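Hallura Hand Grippers, pair, 955 grams

I built these for my own bench in Grirkstead and friends kept asking, so now I sell them! You hold one in each hand, the black jaws open and close, and a white plate with holes sits on top for whatever you like to bolt on. Shoelaces are my favorite test (fiddly little things).

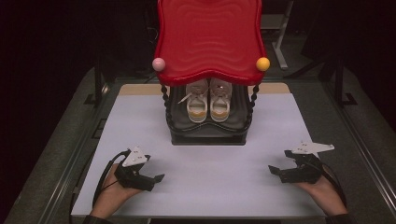
Moson wanted to know if the jaw pads wear out. They do, at nearly 3000 squeezes on mine, so 38 spares come in the box. Cables plug straight into a Brophy board.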